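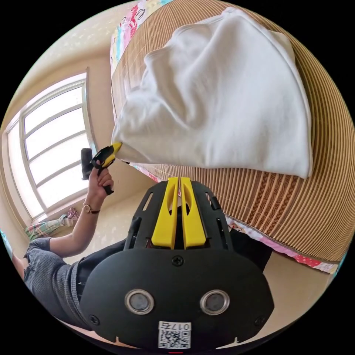 Fig. 3 – White cloth on the sleeping mat, patterned sheet underneath.

3. Folding on the bed

Use the bed if there's no table. The woven mat is firm enough to fold on and you skip hauling everything to the kitchen. Read the cautions first, they're short.

Before you start
Mat flat, strips running straight. Sheet under it pulled smooth – a lump in the sheet becomes a lump in the mat. Pillows off. Phones, chargers, hair clips off.

Caution: No damp laundry on the mat. Damp cloth overnight = mold, and it won't scrub out. Line dry everything first, longer in November.

Caution: Check the mat for broken strips. Splinters snag knits. Tape the spot or work on the other side.

Pillowcases and small towels

1. Lay the piece down, closed end away from you.
2. Find a bottom corner. Pinch it, lift, let the bunched part drop open.
3. Shake once. Lay it back down.
4. Smooth from the middle out. Flat hand, no nails.
5. Fold in half the long way. Match corners, ignore the hem if its crooked (it usually is).
6. Fold in half again, then in thirds.
7. Press down, move to the foot of the bed.

Note: One side still creased after step 4? Open it all the way and start over. Pulling at the crease only moves it.

Note: Thick towels, skip the last fold. They wont stay closed.

Stacking
Stop at 200 mm high, anything taller tips when someone sits down. Whites in one stack, colors in the other. Heaviest at the bottom.

Flat sheets
Two people if you can. Hòa Lại does them alone by hooking a corner under the mat, works fine on a single, not on a double. Fitted sheets are in section 4, don't try them from this page.

Putting the bed back

1. Stacks off the bed first. All of them.
2. Lift the mat at one end, shake out lint.
3. Tuck the sheet back under the mattress where it hangs over the side.
4. Mat down again, edge even with the bed edge.
5. Wipe with a barely damp rag, along the strips. Leave it uncovered 2 hours before anyone lies on it.

Caution: Never fold the mat across the strips to store it. Roll it. A fold line cracks and there's no fix.

Missing steps or something wrong here – tell Denise Bramwell, she does the page updates on Wednesday.

Next: 4. Fitted sheets and duvet covers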